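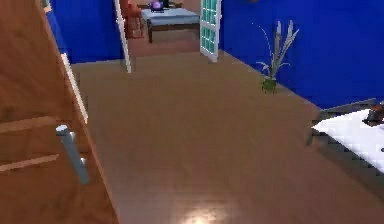 Digest Vol 34, Issue 200

From: Apinya Luangrath
Subject: Re: draft 3, clause on scene reset for door and drawer tasks
Date: October 3, 2019

Hammad Khattak wrote:
> Clause 6 says the start state "shall be recorded." It does not say
> what is in the start state. For the Vik apartment we log robot pose
> and target joint only. Is that enough to claim conformance?

No. Two runs with the same robot pose can differ if another joint in the room differs. In the Vik render at the top of this issue, the target is the cabinet with the vertical bar handle, but the glass-paned door by the blue wall is standing open. A planner that backs away from the cabinet has to deal with that door. The potted plant at the foot of the wall is also an obstacle.

Proposed text for 6.2:

6.2.1 The start state shall list every articulated joint in the scene, target or not, with its value.
6.2.2 Free-standing objects on the floor shall be listed with pose and collision shape.
6.2.3 Lighting and floor reflectance shall be fixed per scene and given a version number.

6.2.3 came from Leif. Glossy floors like this one change depth estimates for some methods, so a silent renderer update breaks comparison.

Minimum stays at 100 episodes per task. Gedach logs from before December do not meet 6.2.1 and should be marked "legacy."

Objections to the list, please, with replacement wording.

Apinya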